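Handheld grippers, jaw slop and what to put on the table

Hetmont_shed
July 20, 2019
Well, after nearly 104 evenings at this I finally have both hand-held grippers closing the way I hoped, and I'm so pleased with them! My only trouble now is that small round things want to slip. Softer pads, maybe?

dralter
Lovely work. I'd leave the pads alone and slow the close down, though.

Hetmont_shed
I did try slower, and it helped a little – but an egg shape still finds its way out if I grab it off center. I put foam board over the wood so nothing bounces.
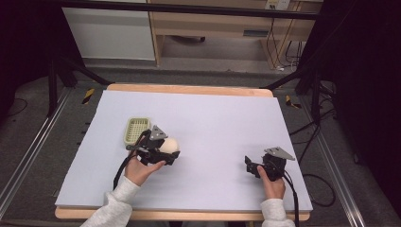
I go back and forth with the left one mostly, my right hand being the lazy one, and I'd still like to try silicone before I touch the code again.

bellini829
Sorry, I'm with dralter. Silicone tore on mine in 3 days.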